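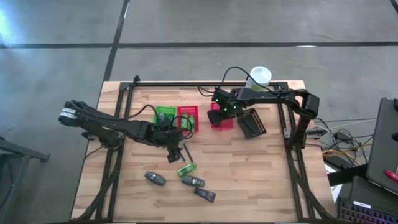

Bench rules for two-arm sorting cells: does anyone follow these?
Shop Practice > Small Robots > Rules and Paperwork

dovetail_ray
We got handed a new rule sheet for our tabletop cells in August. Nineteen rules, laminated. It came from Dratside, the outfit that did our safety review, and I have my doubts about most of it. A few samples:

Rule 3. No hands inside the frame while either arm has power.
Rule 7. Floor within reach of the operator to be kept clear of cables.
Rule 11. Nothing on the table that isn't part of the task.
Rule 16. Operator to say "clear" out loud before each run.

The job is small stuff into plastic baskets. I can't see how anybody resets that table under rule 3 without killing power every single time, and we reset all day long. I think it was written for a big welding cell and somebody swapped the title. Talk me out of it.

moth_and_gear
Can't, I agree with you. A rule people break by lunchtime is worse than having no rule, and now you've got a signed sheet proving everyone knew.

Ermelinda Patrício
I'd keep rule 3 and change the wording. "Power" is doing too much work there. Is it motor power, a held stop, or the wall switch? We use a held stop plus one named person who has the button. A reset takes us up to 20 seconds. Annoying, but we live with it.

dovetail_ray
Up to 20 seconds, fine, but how many resets a shift? And who checks that the held stop really holds? Our sheet doesn't mention testing it at all. Nineteen rules and no test.

Ermelinda Patrício
Fair. Test it at the start of the shift and write it down. That should be rule 1.

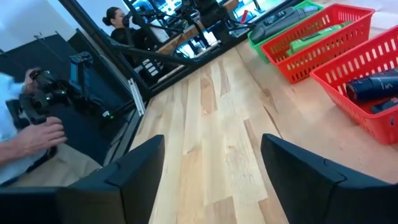

One hand on the handheld unit at the table edge, baskets on the other side.

brasstacks44
What does your sheet say about people standing at the table while somebody is driving by hand? Ours (the Hebden one) treats the person holding the controller as "outside the cell" by definition. Nice trick. Your arm is over the wood and on paper you're outside.

dovetail_ray
Same trick here. Rule 5, "the operator is not considered present in the work area." I read it three times.

moth_and_gear
That's the one I'd fight over. Forget the cups and bottles.

Américo Guerreiro
I'm going to disagree with the general mood. I've written sheets like this. They look dumb because they have to cover the new person on their first day as well as you on a good one. These are small arms, sure. A small arm can still pinch a finger against a basket, and a light gripper near somebody's face is not nothing. If rule 5 is bad, send it back marked up. Most reviewers never hear a word from the floor and take that as approval.

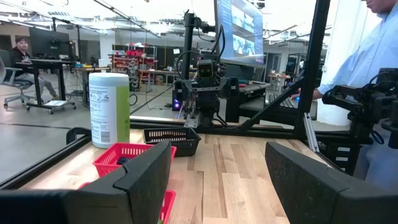 And look at how these rooms are laid out before you blame the paperwork. People have desks a short walk from the arms. Someone is reaching for a keyboard next to a cell while someone else sits with a different job on their mind. I'd want a line on who may be within reach when it moves, and I'd want it ahead of anything about tidiness.

dovetail_ray
We did send it back. Got the same sheet with a new date and "reviewed" on it. So forgive me if I'm not moved by "send it back."

Américo Guerreiro
Then send it back again with the rule 5 wording and a name at the bottom. Yours, preferably.

brasstacks44
Has anyone used the Edar checklist instead? Ten items, one page. Udideo uses it on their benches, or says so on the website anyway.

moth_and_gear
I've used it. Shorter, which I like. It has the stop test in it. It says nothing at all about cables, and cables are what I've actually tripped on. I've yet to be hit by an arm.

Ermelinda Patrício
Cables inside the frame too. If one loops over a joint, look at it at both ends of the travel before you run, and tie back whatever lies along the rail. 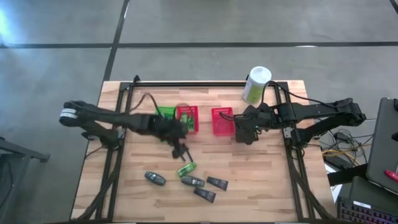
Left gripper down at the green basket, right one beside a red one.

brasstacks44
That's a good picture for rule 11. Canister at the back of the table, small parts up front. Which of it is "part of the task"?

dovetail_ray
According to the sheet, whatever I wrote on the task card that morning. So if I write "canister" on the card, the canister is compliant. You see my problem.

Américo Guerreiro
I do see it. But put it on the card and you've at least noticed it's there. I'd drop rule 16 before I dropped that one. People say "clear" without lifting their eyes.

Ermelinda Patrício
Seconded on 16. Ours turned into a mumble in four days.

dovetail_ray
OK. Going back to them with: stop test first, rule 3 reworded, rule 5 struck, 16 gone, and the floor rule kept even though I'm the worst offender. I'll post what they say. I'm not expecting much.

moth_and_gear
Ask them if they've ever stood at one of these tables while you're at it.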